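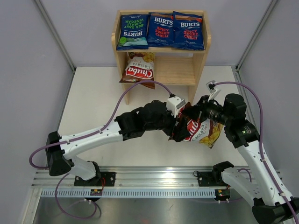 Filipa Calado put it to us that a job ad is read twice, once by the person who wrote it and once by the person who needs the work, and that the two readings hardly ever match. Her remark became the starting point for this part of the study, and we are very glad it did!

Research > Working Papers > Entry-Level Hiring > Section 3

3. What applicants take from a vacancy notice

3.1 Notices and readers

We gathered 375 notices for clerical and stockroom jobs posted in the Skekdale district during October. All of them were open to people with no paid experience. Most came through the Umico job board, with a smaller share from Flatuvo, which handles short contracts for local councils and schools. We left out notices that only pointed to another website.

Each notice was read by three people who were looking for work at the time. They marked the closing date, the pay, the schooling asked for and the way to apply, then told us in their own words whether they would go for it. These talks were a delight to run. People had so much to say about a few lines of text, and several kept going long after we had put the forms away (one reader brought in a folder of old ads she had saved, and we spent the rest of the morning on it).

Figure 2. Shelf with packets of crisps, Burts.

3.2 Closing dates and schooling

The closing date was the item readers looked for first. Where it sat in the opening lines they found it straight away. Where it came after the duties, many scrolled past it and had to go back, and a few gave up and guessed. One notice gave its deadline as November 1, 2017 at the top and "end of the month" at the bottom, and our readers were split on which to trust.

Schooling caused more trouble than we expected. The phrase "Year 12 or equal" was taken by some to shut out anyone who had finished at a TAFE, and by others to let in nearly everybody. We found this fascinating — the same four words sent one reader to the application form and another back to the search page. Notices that named the certificates they would accept drew far fewer questions.

3.3 Pay

Pay was left out of many of the Flatuvo notices. Readers did not always mind, but they did fill the gap themselves, mostly with the lowest figure they had seen that week. The Chuensuk scale, which we used to score how sure a reader felt, dropped sharply for these ads. We come back to this in Section 4 with the full table.

Contact the authors | © 2017 Skekdale Work Study | Back to top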